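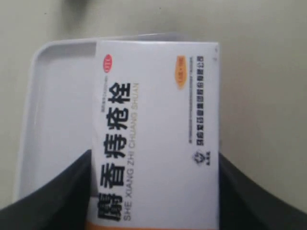
Figure 3. Medicine box over the white tray, printed face visible.

4.2 Putting the medicine boxes in the tray

Before you start, please wash and dry your hands. The tray must stand on a flat table with good light. Take away cups and food from the table.

1. Wipe the floor of the tray and the raised rim with a dry cloth. Do not use the tray if the rim is cracked.

2. Take one box from the delivery bag. Read the product name, also when it is printed in another language. The box in Figure 3 has its name in large black Chinese characters: 麝香痔疮栓. Compare all characters with your Lavoie list, one after another.

3. Turn the box until you find the expiration date. Write the name and the date on the list. If you cannot read the date, write "not clear" and put the box to one side.

4. Check that both end flaps are closed. Do not press the box hard, the cardboard bends easily.

5. Place the box in the tray with the product name facing up. Leave a finger of space between the box and the rim, so you can lift it out again without tipping the tray.

6. Repeat for the next box. Keep the boxes in one layer only.

Note: The leaflet must stay inside its own box. If you find a leaflet alone, do not guess where it belongs. Ask the person who keeps the list.

Note: Lavoie trays may be ordered again with part number 3496. The lid is a different part, number 1540.

CAUTION: Never put loose medicine in the tray without its box. The tray is not a child-safe container, also with the lid on.

CAUTION: Some medicines must be stored in a cool place. Read the storage text on each box before you leave it in the tray for the night.

When the list is complete, sign it and continue with section 4.3, Closing the lid.

Text of this section: Svitlana Hutsuliak. Last change 4 April 2023.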